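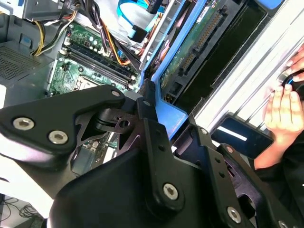 Wrist camera depth drops out at close range during latch approach, planner reports goal in collision

Posted in Manipulation Software > Perception and Planning

Apinya Nakpan
Our group is developing a disassembly routine for desktop computers, and the current task is release of the hard drive at its blue plastic latch. The arm is driven through the Umotura planner (default sampling settings), with the Kolev perception node supplying the point cloud from the wrist camera.

The coarse approach is reliable. During the final approach, the gripper links cover much of the lower part of the view, and the self-filter removes those points together with part of the latch. The planner then rejects the goal with the message "goal state in collision: octree." The log for Friday shows 649 rejected goals in one session, nearly all of them at the latch pose. Raising the planning attempts from 30 to 1,000 made no difference.

I would be grateful for advice on two matters. Should the collision map be frozen before the final approach? Is there an accepted method of permitting contact with the latch while keeping the cables and the motherboard protected?

rovville_support
Please confirm that you are running the latest release. Many octree errors are resolved by clearing the map and restarting the node.

Sarnier Integration Desk
Increasing the number of attempts will not help in this case. The goal itself is invalid, and the planner will reject it however many times it is sampled.

We recommend the following sequence.

Stop at a standoff pose where the latch is still fully in view. Take the cloud there, fit the latch pose, and store it in the robot base frame. Suspend map updates from that point until the gripper has withdrawn.

Add the drive bracket to the scene as a separate collision object and remove the voxels it overlaps. If this step is omitted, the old voxels will continue to block the goal even when contact with the bracket is allowed.

Enter the fingertip links and the bracket in the allowed collision matrix. Do not enter the whole gripper. The wider link plates should remain checked against the board and the memory slots.

Execute the last segment as a straight Cartesian move under force control, with a low force limit and an abort on lateral load. Power and data cables are poorly represented in any octree at practical resolution, and we advise placing a padded keep-out box over each bundle.

Please also review the padding in your self-filter. A generous value removes real geometry near the fingertips, and this may account for the missing part of the latch.

Apinya Nakpan
Thank you. The version is current, and a restart had already been tried. The overlapping voxels were the cause of the rejections. With the bracket added as its own object, the goal is now accepted. I have not yet tested the force-controlled segment and will report the results in this thread.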